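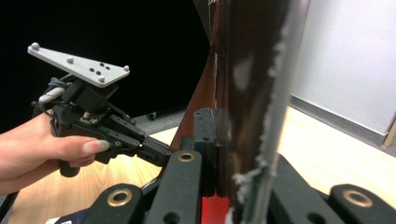 Kundville Reading Room on Gruvgate is looking for two helpers to sort donated books in October. You work with your hands at a wooden surface, and we show you everything on the first morning. Our list has 2,766 titles. 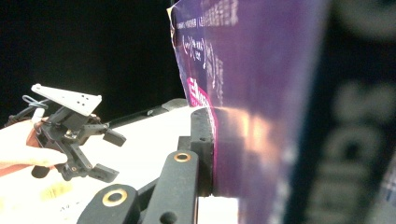

Damaged copies need most patience. Please look at every cover before you pass it on — a corner where the print is slightly torn or lifted, as on the purple one, must be noted on the card. Reading some Chinese is a plus.
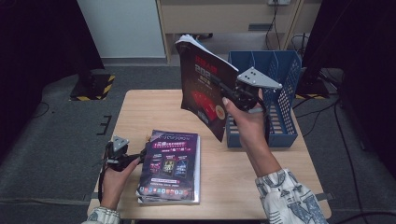 Sorting table with the book stack and the blue basket.

Pay is 500 for the month. Write to Knut Lenz, room 637, before noon.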